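How Does a Hockey Player Get Sent Down, Called Up, or Traded?

If you have ever had a favorite hockey player disappear from your team for a few weeks and then pop up again as if nothing had happened, you know how puzzling it can be. Was he hurt? Was he in trouble? Probably he was just playing somewhere else for a while, and that is a very ordinary part of a hockey player's life.

Let's make up a team so we have something to talk about. We'll call them the Cledwood Herons, and like most big teams they have a smaller partner team in another town, the Gaden Ducklings. (I wanted to call them the Puddles, but I was outvoted at my own kitchen table.) The big team is sometimes called the parent club, and the partner team is its farm team. No cows, I'm sorry to say! It's called a farm because it is a place where players grow.

On game night the Herons can dress 20 players. Two of those are goalies, and the rest are forwards and defensemen. That sounds like plenty until somebody twists a knee and somebody else comes down with the flu, and then the coach picks up the phone and calls Gaden. When a Duckling is asked to come and play for the Herons, we say he has been "called up." When he goes back, he has been "sent down."

Being sent down sounds sad, and sometimes it is, a little. But think about a young player who sits on the Herons' bench and only gets to skate for six minutes a night. In Gaden he might play in every period, and take the important face-offs, and make his mistakes and fix them. My old coach, Sérgio Sequeira, used to tell us that you can't learn to skate sitting down, and he said it so often that we would say it along with him.
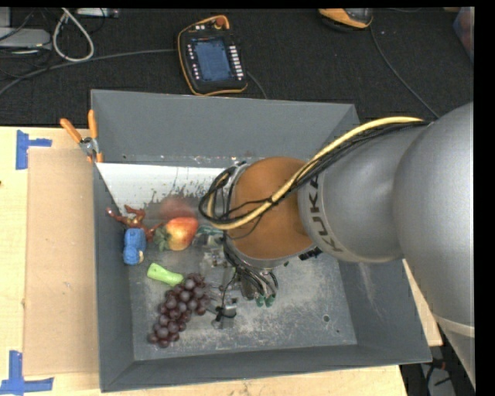 A trade is a different thing altogether. In a trade, two teams swap players for good, or at least until the next trade. Suppose the Herons have more goalies than they need and the team over in Korkent has hardly any. The two general managers -- those are the people in charge of choosing the players -- talk it over, and if they agree, the goalie packs his bags and a Korkent player packs his. Sometimes a team gives up a draft pick too, which is a turn at choosing a new young player in June.

Most players don't get to vote on it, although a few have a line in their contract that lets them say no. Everybody else has to find a new place to live, and learn a whole locker room full of new names, and get used to a different color of sweater. (Hockey people say "sweater" when they mean jersey, even in a warm building.)

So the next time your favorite player goes missing, look up the farm team's schedule. He may be playing there tonight!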